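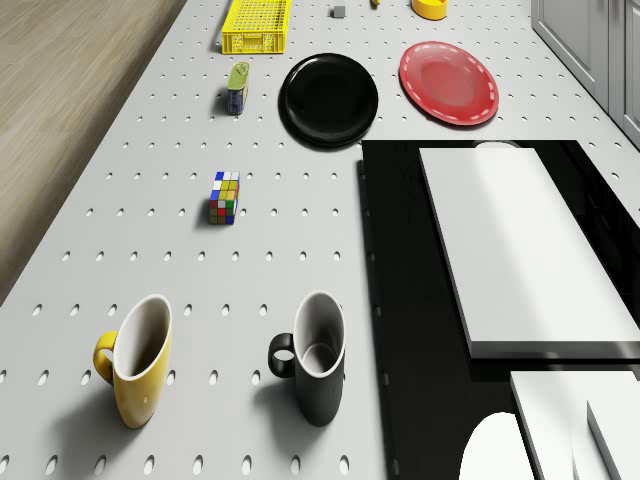

Is a simulated kitchen worth paying for if you already own a robot arm?
For a small shop like ours I think it is, as long as you buy it for practice and keep the real arm for deciding what works.

I've had Clornix on trial for six weeks now, and I've changed my mind about it at least twice, so let me try to get the current opinion down before it moves again. Clornix is the tabletop package from Bramach. You get a kitchen, a table, a drawer full of household stuff, and a way to shuffle it all and let your policy have a go at it. Ours gets the same dull chore over and over: pick up a mug, put it on the counter, don't knock anything over. We sell a small arm to cafes (well, we're trying to sell a small arm to cafes), so mugs are pretty much my whole life.

First the good part, and I mean it. The clutter is great! I'd used two other simulators before this one and both gave me a bare table with one red block on it, like a math problem. Clornix puts a yellow mug and a black mug on a white pegboard with a puzzle cube and a little can and a couple of plates, and the far end of the table has a crate on it, and it looks like somebody's been using the place. Our policy did beautifully on bare tables and fell apart the first time it met a black plate next to a black counter. I'd much rather learn that on my laptop at 11 p.m. than in front of a cafe owner.

I also like that the mugs have proper handles, with a hole you can see the table through. Sounds silly, I know. But if you've ever watched a grasp planner decide that a handle is a solid lump, you'll understand why I got a bit emotional.

Now the grumbling. The default shuffle is lazy. It moves things around plenty, but it's way too fond of turning handles the same direction. I let it run overnight, scrolled through 100 layouts the next morning with my coffee, and kept seeing mugs with their handles off to the left like they were waiting for the same bus. You can fix it! There's a rotation setting, and it's even in the manual, on a page I found by accident while looking for something else. Why that isn't on from the start is beyond me. A new customer will train on the defaults, get a lovely score, and then wonder why the real arm panics when someone puts a mug down the other way around.

The light bothers me too. It comes from above and gives you these soft, polite shadows, and no cafe I've ever walked into is lit like that. Cafes have a big window on one side and some terrible bulb on the other. My colleague Tahsin Saha disagrees with me on this one, and he's better at the vision side than I am, so weigh that how you like. His view is that you should get the easy light working first and then make it ugly. Fair enough, but the ugly light comes in the paid lighting pack, and I think that's cheeky. If a thing is needed for the product to do its job, put it in the box.

And the pegboard. I go back and forth on the pegboard. All those little oval holes are a real test for a depth camera, and our lab bench has a perforated top as well, so for us it's handy. Cafes don't have one. You can swap the table surface, but there were only five choices when I looked, and three of them were wood.

People keep asking me about Sultana, the cheaper one from Eromham. I tried it back in September. It's fast, it runs on an old machine without complaint, and if you're teaching a class I'd say go get it tomorrow. The contact physics is where it lost me. Mugs slid around like they were on ice, and our arm learned to sort of herd them toward the counter – very funny to watch, no use to anyone. Clornix mugs tip when you bump them up high and scoot when you bump them down low, pretty much the way mine do at home. That one thing matters more to me than the nice gray cabinet or the shine on the counter, and I wish the sales page talked about it more and about the graphics less.

So, would I renew? I'm going to, for 12 months, the single-seat plan. It's cut our bench time by about a third, mostly by catching the dumb failures early. I'd still tell anyone on a tight budget to spend on the real arm first, and then on a box of mismatched thrift store mugs, and only then on software. We got ours for next to nothing and they've taught me plenty. One of them has a handle so small that neither the arm nor I can get hold of it, and I've asked Bramach if they'd add one like it. They said to send the measurements, so that's on my list for tonight.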